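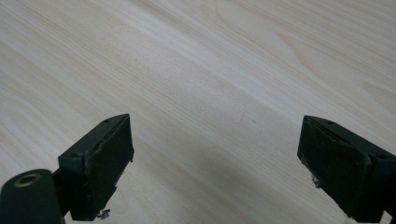
Dolores Nguyen-Tran wrote in after the last newsletter to say that pale wood is all very well until somebody puts a mug of tea on it, and could I please say how I keep a light table looking decent, as hers has gone the colour of weak squash along one side.

Well, Dolores, I can but try! I've been a bit obsessed with the tabletop since January, so you've caught me at the right moment. I clear the lot off before supper (post, pens, the charger that never goes back in its drawer) and wipe along the grain with a cloth wrung out until it's barely damp. Warm water, a tiny drop of washing-up liquid, and then straight over it again with a dry tea towel. I used to scrub round and round in circles like my gran did the step, and all I got for it was smears.

The grain goes on the diagonal from where I usually stand, so I end up wiping at a slant with one elbow in the air. It looks daft but it does the job.

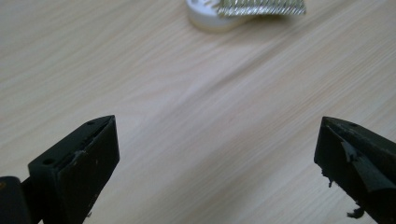
Pale, plain and grainy, just how I like a tabletop.

Nisreen Dabbas swears by a spray called Vivora and kindly left me half a bottle. I tried it on the underside first, left it 20 minutes, and it was fine, though the smell of lemon hung about until bedtime. I've gone back to the washing-up liquid. If you do use a spray, put it on the cloth and keep it off the table, or you'll be chasing puddles.

As for mugs, I gave in and bought coasters. Seven of them, in a felty sort of stuff, from the Onunetti stall, and they live in a bowl on the windowsill where people can reach them without being nagged. Mostly they still need nagging.

The light matters too, I think. A pale top shows up every crumb when it's bright

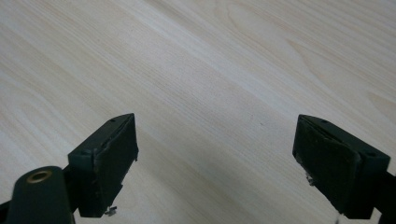
and then at 7 in the evening with only the lamp on you'd swear it was spotless, so I do my wiping in the morning if I can possibly manage it. I get my eye down level with the surface and look across it towards the window. Any sticky patches show up as dull spots, and jam is the worst by miles – it dries clear and you only find it with your sleeve.

I haven't got a proper answer for the yellowing, Dolores. Is that side nearest the window? Gavin Skinner had the same thing on his and took to turning the whole table round every few months, which evened it up a good deal. Worth a go before you reach for the sandpaper, and please check what yours is made of before you sand anything at all.

Send me your own tricks for next time, especially if you've ever got biro out of a light surface. I'm asking for a friend with a seven-year-old.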